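Who is the accessible entrance for? Notes for Friday, second slot

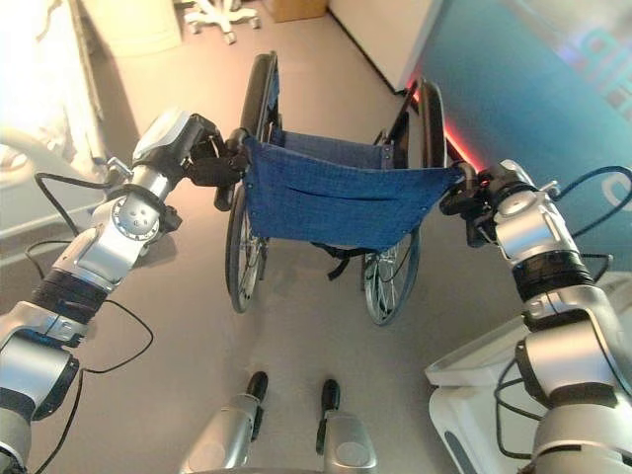 Start with the word "accessible" and how cheap it has become. Every hotel, museum and train station in the brochure pile claims it. I went through the Hafstein listings before this talk: 871 venues, 88 of them giving a door width. The rest give you a little blue symbol and wish you luck. Now look at the folding chair on the slide, the manual kind with push handles at the back. A listing that says "wheelchair friendly" should tell you whether that chair gets from the curb to a table. Most don't come close.

Pause. Ask who has ever measured their own front door. Expect few hands.

Bromar story. New lobby, award on the wall, ramp by the loading dock. You ring a bell and wait. I waited 9 minutes on a dry afternoon and the manager told me that was quick. Don't do the voice.

Next, the rating apps. Joltia gives stars. Stars for what? One person scored a café five because the staff were nice — there were two steps at the door. I like nice staff. I still can't see how that gets anyone inside.

Anong Thongsuk will probably object here that some information beats none. Let her. My answer: wrong information costs somebody a cab fare both ways.

What I'd ask for instead, slowly:
Door width, in inches.
Steps, including the "just one" kind.
Where the restroom is, and which floor.
Date somebody last checked.

Saltadier says it will publish all four by October. They said that last year too. Skip if running past 7 minutes.

Questions. If someone brings up cost, ask what the award cost.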